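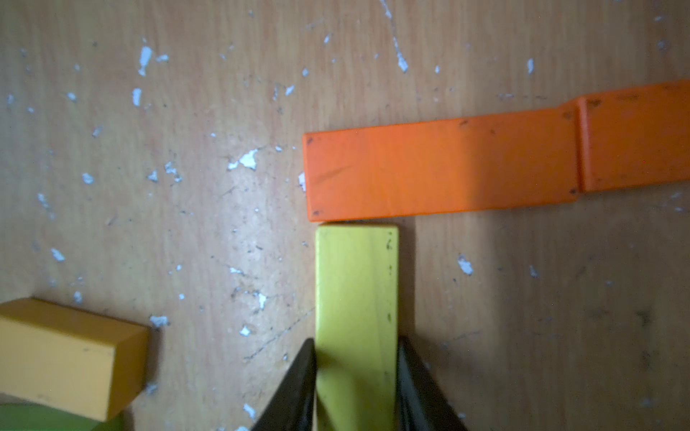
Teaching block figures by hand: workshop tips

Start with the pattern. Lay the whole figure out yourself before you touch the controls, then work out which block you want to pick up first. Deciding halfway through, with a gripper already shut on something, is how a short take becomes a long one.

Grip long blocks by their sides. Ease the jaws closed and stop when they hold. The block won't thank you for extra force, and neither will its paint.

Let the dull moves stay dull. A slow, boring approach is worth keeping. The elegant swoop you're so proud of will be copied faithfully, including the part where it clips its neighbor. 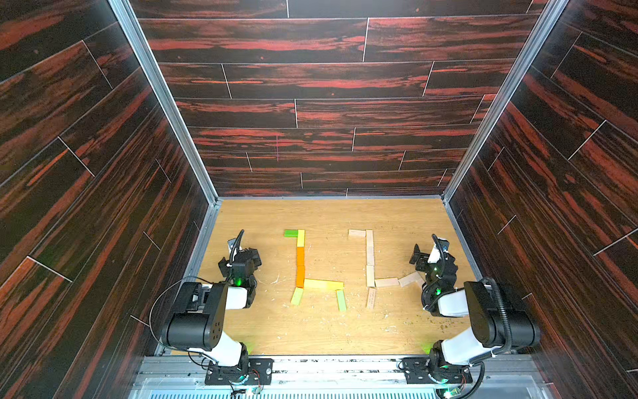
With a painted figure on one side and a plain one on the other, check the slanted pieces before you call them a match. Columns are easy. Legs are where opinions differ, and mine has changed by lunchtime on most Thursdays.

Sweep up wood crumbs between takes – a soft brush does it.

Write down which takes you spoiled. I have 135 in the Fotia notebook, 11 of them marked only "no."

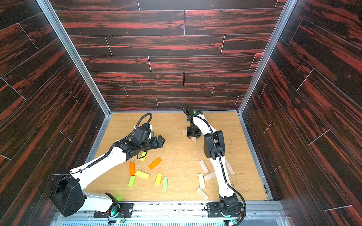

Putting the blocks away

Painted in one tin, plain in the other. Stop at a full tin and get another tin.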